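Naltby Sim Grasps: read me first

Hello! I'm Rowena Fajardo and I put this set together, so if something's broken it's me you want to moan at. Last updated September 2019.

What you've got is 819 simulated episodes for teaching a policy to reach, close and lift, all recorded from the wrist view. I drove most of them by hand with a game pad (my thumbs have forgiven me, just), and the rest came out of a scripted controller called Kelotine that I wrote over a very wet weekend. Each episode sits in its own folder with the frames, the joint readings and a little text file saying which of the 2 sources it came from. 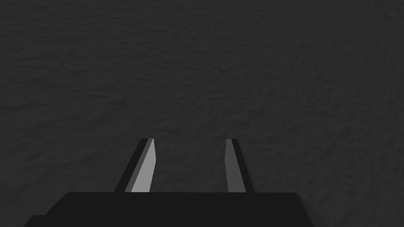 Splits are simple: 88 episodes are held back for testing and everything else is for training. Please don't shuffle them together! I did that once with the older Trenomura set and spent days feeling very pleased with scores that meant nothing at all.

A few things to watch for. Gripper width is saved as a fraction, so 1 is fully open and 0 is shut. Episodes where I gave up halfway are still in there, marked "abandoned" – there are 37 of them, all in training, and I'd leave them out for your first run. Lighting and ground texture change between episodes but never within one.

The loader is in the tools folder and wants Python 3. If it grumbles about missing timestamps, run the Ibarra fix script first, then try again. Depth frames are still to come.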